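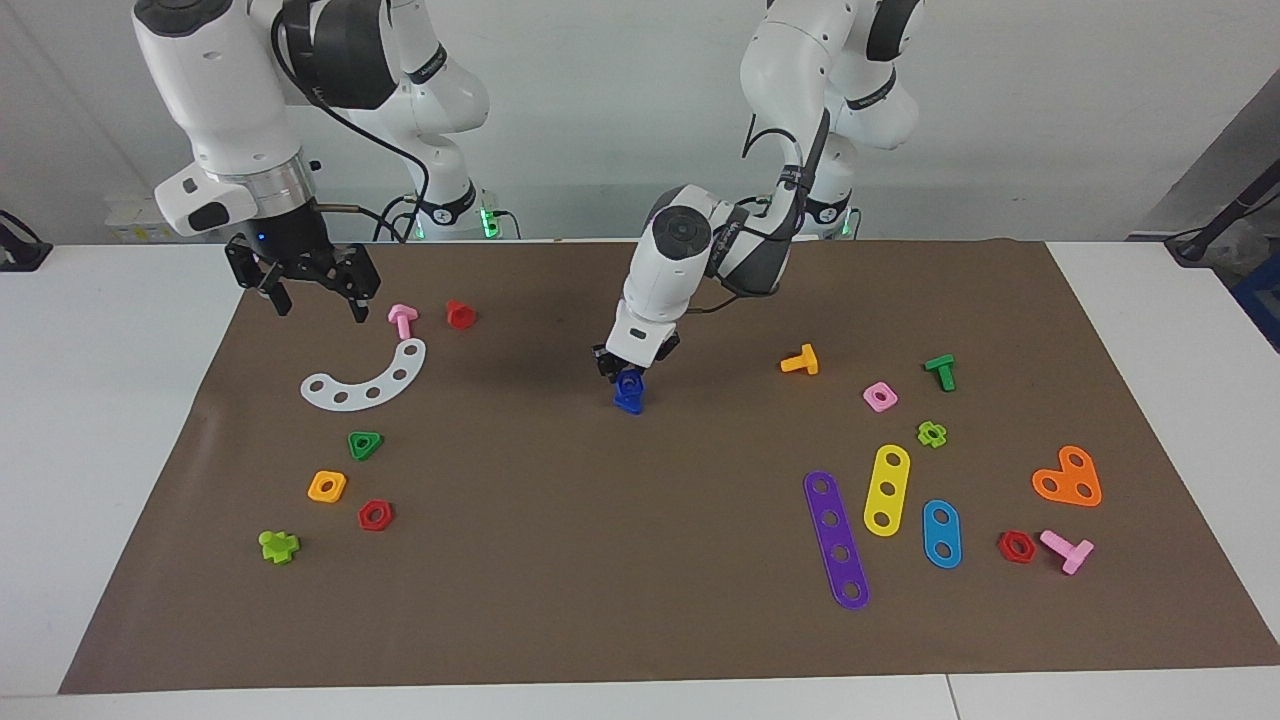
White work table with a brown paper mat.

Kivska toy library opens a second lending point in Clastadgate

Clastadgate, 3rd January. The Kivska toy library will open a second lending point in the former Grgić shoe store in June. Families living on the east side of the town will then be able to borrow toys without crossing the river.

Kivska lent 2,085 toys and games during the last year, to children between 3 and 10 years old. Puzzles were borrowed most, followed by construction sets. A family card costs 74 euros per year and will be valid at both addresses. Existing members do not have to register again.

"Many parents asked us for this, mostly those who come by bus with a stroller," said Perrine Courtois, director of Kivska. "We looked at several places before. The Grgić store has a wide door and no steps, so we decided quickly." 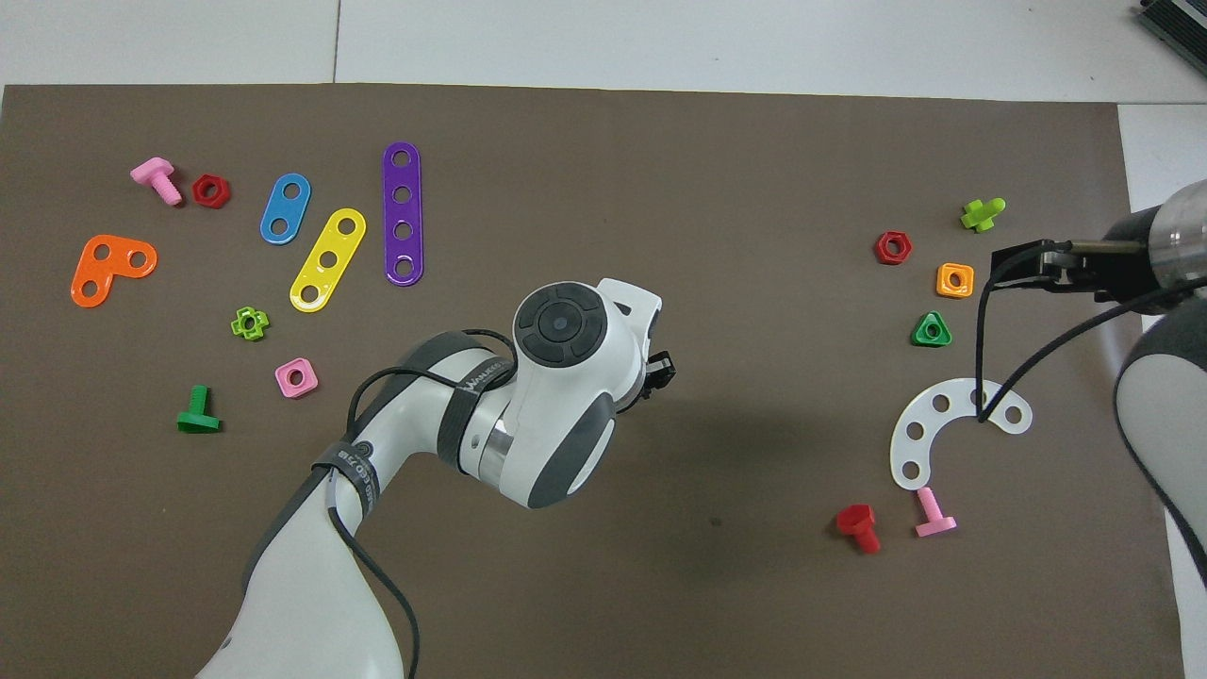

Toy construction pieces in plastic, with bolts, nuts and flat bars with holes.

The interior will be made by the local carpentry firm Plallalico. The shelves will be low, so that children can choose by themselves. Games with missing parts will be kept in a separate cabinet until they are complete.

Bart Michiels, who is responsible for the collection, invites residents to donate construction toys in good condition. Single pieces are also welcome. Soft toys and toys with batteries can not be accepted.

Donations can be left at the present address during the opening hours.

Press contact: Perrine Courtois, Kivska, Clastadgate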